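Petham College
Furniture History 304, Unit 9: Table Construction and the Problem of Wood Movement
Notes for the lecture of February 13, 2023

Reading for this unit: Dixit, chapter 2, and the packet on joinery left over from last week. Bring the packet again.

Where we left off

Last time we covered the trestle table, which in most houses was a loose board laid over two or more supports. It could be taken down after a meal and stacked against a wall. Because the board was not fixed to anything, it could swell and shrink without doing damage. The fixed table came into common use later and brought a new set of problems with it.

Why wood moves

Wood takes in moisture from damp air and gives it up to dry air. As it does so it changes size. The change is very small along the length of the grain and much larger across it. A board cut from the side of the log (flat-sawn) moves more across its width than one cut toward the center (quarter-sawn). Finish slows the exchange of moisture but does not stop it.

For a narrow part such as a leg, the change is too small to matter. For a wide top glued up from several boards, the changes add up. A top made in a damp September will be narrower by the end of a heated winter. If it has been glued or nailed hard to the frame below, something has to give, and the usual result is a split along the grain or an open glue line.

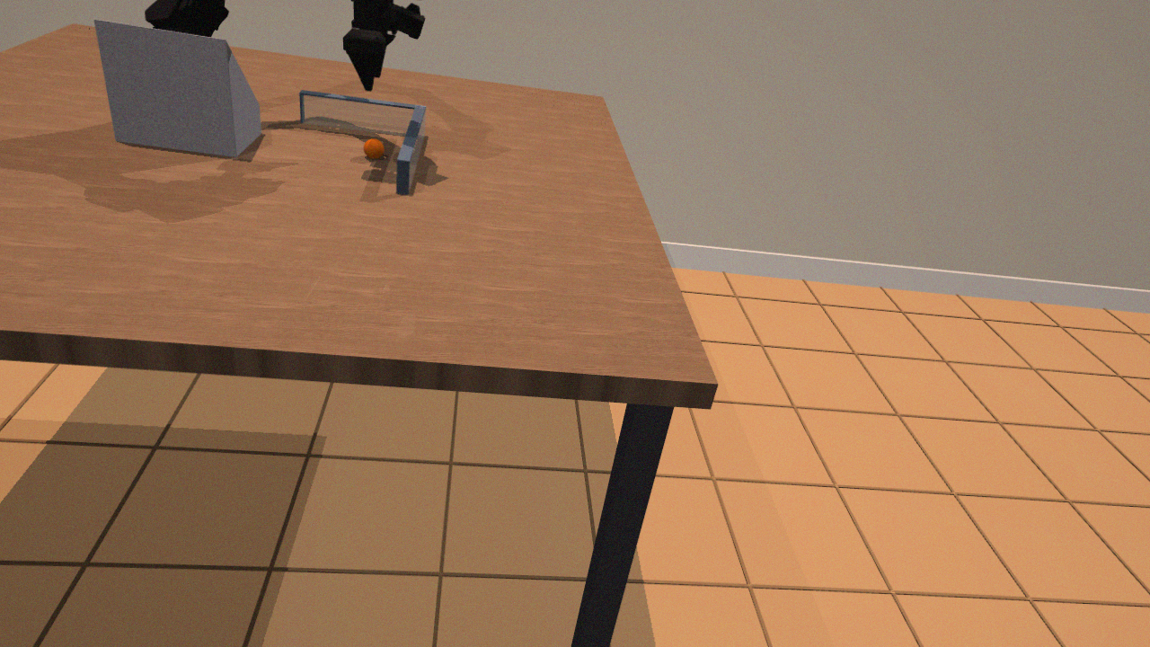
Why is a solid wood tabletop not simply glued to its frame?

The top needs to change width with the seasons, and the rails beneath it run across that movement without changing length themselves. Glue would hold the two together until the top cracked or the joints pulled apart.

Ways of holding the top

Buttons. Small blocks of wood with a tongue on one end. The tongue sits in a groove or a short slot cut in the inside face of the rail, and the block is screwed to the underside of the top. The tongue slides in the slot as the top moves. Leave a gap behind the buttons on the side rails, or they will bind.

Slotted screws. The screw passes through a long hole in the rail instead of a round one. This is quick and works well if the screw is not driven too tight.

Figure-eight plates. A metal plate with two holes, one screwed to the rail and one to the top. The plate turns a little as the wood moves.

Breadboard ends. A narrow board fitted across each end of the top to keep it flat. It is fixed at the center only. Pins farther out run through slots in the tenons. On an old table the breadboard end is often a little longer or shorter than the top is wide. Students sometimes mark this as poor work or a later repair. It is a normal sign of age.

Legs and rails

The standard frame has four legs joined by four rails, with a mortise and tenon at each meeting. The depth of the rail matters more than its thickness. A deep rail gives a tall tenon, and a tall tenon resists racking — the sideways lean you feel when you push on a weak table. Stretchers near the floor do the same job and allow a shallower rail. They also get in the way of feet, and many surviving ones are badly worn on the upper face.

A note on thick tops

A heavy-looking edge does not prove a heavy board. Makers have often glued a strip under the rim to make a thinner top look thick. Check the underside before you write down a thickness. On the Ilow table in the study room, the rim and the field of the top are different depths, and you should record both.

For next time

Measure the top of the Ilow table at both ends and at the middle, across the grain. Write a one-page report on how it is fastened, with a sketch of one fastening. The Evari workshop catalog is on reserve at the library desk and may not be taken out. The report counts for 9 points out of 100.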